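Part-time help wanted, Timness Furnished Rentals

Posted Thursday, April 11, 2019

Need someone to turn over our short-stay apartments between guests. We're small, we're busy, summer is coming and we are already behind. Start ASAP, runs through the end of September, maybe longer if it works out for both of us.

Where: mostly the Rena Street building, plus a few units over on Menitz Avenue. You need to be able to get between the two on your own. Bus works, bike works. Parking on Rena is awful, fair warning.

Hours: checkout is at 9 so that's when you start. Usually done mid afternoon. Weekends are a must, at least one of the two days. Weekdays vary, schedule goes out by text the week before.

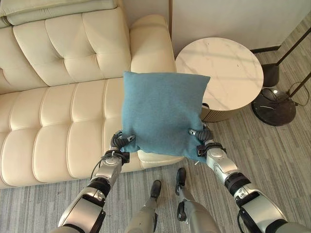 Pay: hourly, paid every other Friday, plus mileage if you use your own car between buildings. There's a 700 dollar bonus if you stay the whole season. Paid with the last check, not before, please don't ask.

What you'd be doing:
Strip and make beds, start the laundry
Kitchens and baths, top to bottom
Vaccum, floors, trash out
Put living rooms back the way the guests should find them
Restock coffee, soap, paper goods
Text us about anything broken or missing same day. Not the next day.

Most units take roughly 3 hours if the last people were decent. Some weren't. You get paid for the time it takes either way.

Experience is nice, hotel or housekeeping or just keeping your own place up. We'll train. More important that you show up and pick up your phone. Must be OK with stairs, Rena has no elevator. Must be OK with dogs, some units allow them. Be able to lift a full laundry bag. Background check required, we pay for it.

Supplies are ours. Issahaku Laundry picks up the big linens, so you're only washing towels and small stuff. 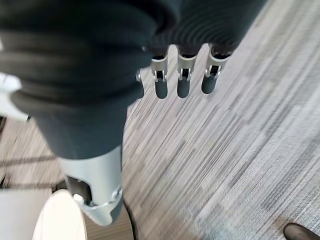

How to apply

Email or drop a note at the Rena Street office, ground floor, mail slot if we're out. Tell us:
Your name and a good number
Which weekend day you can do
Earliest you can start
One reference, not a relative

No resume needed. We have 8 openings, filling them as people come in, so sooner is better. If you applied last year and didnt hear back, sorry, try again.

Calls go to voicemail most of the day, email is faster.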